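Drinks, Shelves and the Long Way Around a Pantry

I have been putting off the drinks shelf since May, and if you have ever opened my pantry door you will know why. It is the deep one at knee height, the one where everything gets pushed to the back and forgotten, and over the winter it had become a sort of retirement home for bottles. Sparkling water, a carton of broth that had wandered down from upstairs (the upper shelf, I mean, we are a one-story house), two kinds of iced tea that no one in this family will admit to buying.

So last week I made a pot of coffee, put the radio on and took the whole lot out onto the kitchen floor. I do like the part where everything is out! It looks so much worse than it did before, and there is no going back, and the cat comes to sit in the empty space as if it had been cleared for her.

I had bought a couple of the Pallik bins when Kavanagh was clearing them out, the long narrow kind with a handle on the front. They are a little shallower than I wanted, but they slide, and sliding is what that shelf needed. Water and seltzer went in one. Juice boxes and the odd cans went in the other. That left the protein drinks, which are the reason I am writing this at all, because I have gone back and forth on them more than any grown woman should.

We go through a fair number of them. I have one in the middle of the morning when breakfast was only toast, and the boys grab them on the way out to practice. The chocolate ones go first, every time, and then there is grumbling about the vanilla.

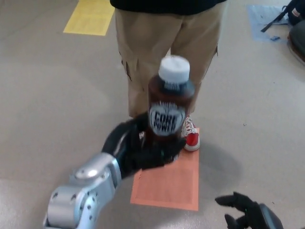 For a while I laid them on their sides to save room, and they rolled every time somebody shut the door. Then I tried them in the fridge door, where they took up the space I wanted for milk and mustard. Now they stand up in a row along the left wall of the shelf, caps up, chocolate in front and vanilla behind, and I move just a few over to the fridge after supper so there are cold ones for the next day. It sounds like a small thing to be pleased with, and I am very pleased with it.

I wiped the shelf down with warm water and a drop of dish soap before anything went back, and I cut a piece of that ribbed Cisten liner to fit. I cut it too short the first time. There is now a strip of it under the sink and another in the junk drawer, so it wasn't wasted, but do measure at the back of the shelf as well as the front if your house is as crooked as mine.

The iced tea I gave away. The broth went back up where it belongs. I found a jar of cherries I had bought for a cake and given up on, still sealed and still in date, and I am thinking I might try that cake again this weekend if the oven behaves.

Next is the baking shelf, and I am already dreading the sprinkles.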